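4. The Straight-Faced Source: Quoted Speech in Satirical News

Figure 1. White robotic arm with black gripper fingers over boxed snack foods on a lower shelf.
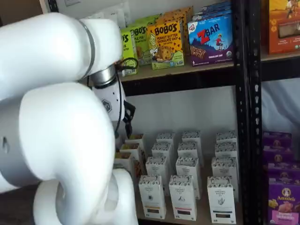
4.1 Why quotes

Anyone who reads a lot of satirical news will have noticed how much of the work is done by people who are supposedly talking. The headline gives away the premise, the first sentence gives it away again in longer form, and then somebody with a job title arrives and explains the whole thing as though it were perfectly sensible. These speakers are a delight to study. They are calm, they are well informed about nonsense, and they almost never know that they are in a joke.

Earlier sections dealt with headlines, which have had most of the attention in work on this kind of writing. In this section we turn to what comes after, and in particular to the quoted source: the publicist, the assistant coach, the regional manager, the neighbor. Our question is a simple one to ask and a surprisingly rich one to answer. What makes a made-up quote sound like a real one, and how much does that likeness matter to whether readers find it funny?

We came to the material expecting that the funniest quotes would be the wildest ones. The readers sent us in another direction, and we have to say that following them was the best part of the project.

4.2 Material and reading procedure

The collection holds 806 short articles from three satirical publications. Kahraman covers show business and celebrity life, Wurnasport covers professional and amateur sports, and Hudex covers the office, the startup and the quarterly report. All three write in the flat, busy style of wire copy. They differ a good deal in length (a typical Wurnasport item is a single paragraph, while Hudex likes to run on into a second page) and in how mean they are willing to be.

We left out lists, horoscopes, photo captions and opinion columns. These are wonderful in their own right, but they handle speech differently: a columnist is one long quote, in a sense, and would need a separate treatment.

Every article was marked up in Dronamix, the annotation tool described in Section 3. For each quote we recorded the speaker's stated role, the verb of saying, whether the quote was direct or reported, and where in the article it fell. Quotes split by an attribution ("It's a great fit," said the agent, "and he tests well with dads") were treated as a single quote with a break. We went back and forth on that one, because the break is often where the laugh sits, and in the end we kept the quote whole and marked the place of the break as a feature of its own.

From the full collection we then drew 256 articles for the reading study. Each was read by 9 readers, who gave every quote a score from 1 to 5 for how funny it was and a second score on the same scale for how much it sounded like something a real person in that job might say. Readers worked alone and at their own pace. They could also leave a free comment, and we are very glad we allowed this, since the comments taught us as much as the scores did.

4.3 The sensible middle

The clearest pattern in the scores is that readers liked quotes that were strange in what they proposed and ordinary in how they proposed it. Take a Kahraman story about a singer whose management wants him to be seen returning a rental car. The quote readers enjoyed most has the manager saying, "We feel this is a natural next step, and frankly the timing is terrific." There is no joke in that sentence if you lift it out. It could be about a tour, a perfume, a move to another label. Put back into the story, it was one of the best-liked lines in the whole set.

A later quote in the same article has the manager shouting that the car will be "the most returned car in the history of cars." Several readers marked it down on both scales. One wrote, "Now he knows it's silly." We found that comment so useful that it became our working name for the effect, and we use it from here on. A source who knows it's silly has stepped over to the writer's side of the page, and the reader loses somebody to laugh at.

The effect was strongest in the celebrity stories. We think this has to do with how readers already hear publicity talk. The phrases of the trade – reach, image, a new chapter, connecting with the fans – are familiar enough that a writer can borrow them whole, and they bring their cheerfulness along with them. Put next to something grim or petty, that cheerfulness does an enormous amount of work for very few words. Hudex gets a similar lift out of management language. Wurnasport has the locker room interview, with its talk of taking things one game at a time, and its writers handle it beautifully.

4.4 Job titles

We had not planned to look closely at job titles, and they turned out to deserve a paper of their own. A speaker with a title that is plain and slightly too exact ("senior account coordinator," "second assistant to the tour manager") drew higher realism scores than one with a comic title, and the quotes that followed were more often judged funny. It seems that the title sets the reader's ear. After "senior account coordinator" we are listening for an ordinary sentence, and the writer can slip nearly anything into it.

Comic titles did well in just one position, at the very end of an article, when a new speaker turns up for a single line and is gone again. Wurnasport closes this way very often. Here the reader has no further quotes to get through and seems happy to accept a change of key.

Personal names followed the same line. Plain names passed without comment. Names with a pun in them drew more remarks than anything else in the study, nearly all of them unkind, even from readers who had given the rest of the article top marks.

4.5 "Said" and its rivals

Writers of real news are taught to prefer "said," and the writers of satirical news have clearly learned the lesson too. It is by far the most common verb in all three publications. What gave us real pleasure was seeing how carefully the exceptions are placed. "Added" is used to bring in an afterthought that is worse than the thought. "Confirmed" attaches to things that no sane person would have asked about. "Noted" belongs to the speaker who has spotted one small practical problem with a terrible plan and has missed all the others.

Longer attributions are also used as a place to hide a second joke. In our collection the favored form is "said Surname, before" followed by some small physical action, and then the quote picks up again as if nothing had happened. Readers scored these breaks generously when the action was minor, such as turning over a sheet of paper. Big actions, with furniture involved, ran straight into the knows-it's-silly effect.

4.6 Where readers disagreed

Agreement was high on realism and a good deal lower on humor, as one would hope in any study of humor. The widest splits came with quotes about illness, divorce and money trouble. Some readers gave these the lowest possible score and explained why in the comments, often at length and often very thoughtfully. Others scored the same quotes near the top and pointed to the coldness of the speaker as the target of the joke.

We do not want to settle this by averaging. Fadime Tuncer, who led the reading sessions, went back through the comments in August and sorted them by who the reader took the joke to be about. Her sorting accounts for a large share of the split. Readers who named the speaker or the speaker's trade as the target tended to enjoy the quote. Readers who named the absent person, the one being talked over, tended not to. Both groups were reading the same words with care, and both could point to the place in the text that had led them there.

This is a lovely result for anyone who believes, as we do, that close reading and scoring belong together. The scores told us where to look, and the comments told us what was there. Section 5 takes up the same articles again and asks what happens to these quotes when they are shared without the story around them.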